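How to sleeve a board game without losing a weekend

I put this off with Brultoner for a whole year, because there are 162 cards in the box and the idea made my hands hurt. Then I did it over two evenings in January, and it's really not bad once you've got a system!

First, measure a card. Don't trust the size on the box (mine was off by enough to matter). Then buy more sleeves than you need – I got 190 for the 162 cards, and a handful split at the seam.

Work in piles of 10. Tap the stack square, pinch the sleeve open with your thumb, and let the card drop in by its own weight. Corners first if it sticks. When a pile's done, lay a heavy book on it while you sleeve the next one, so the air gets pushed out.

Keep each deck apart as you go. I mixed up the Dralbridge expansion with the base cards and spent ages looking for tiny set symbols.

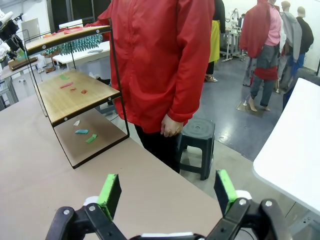

A reader called Tikham wrote in to say that matte sleeves shuffle much better than glossy ones, and that the glossy kind glares under a lamp. I've ordered a pack of matte for the next game.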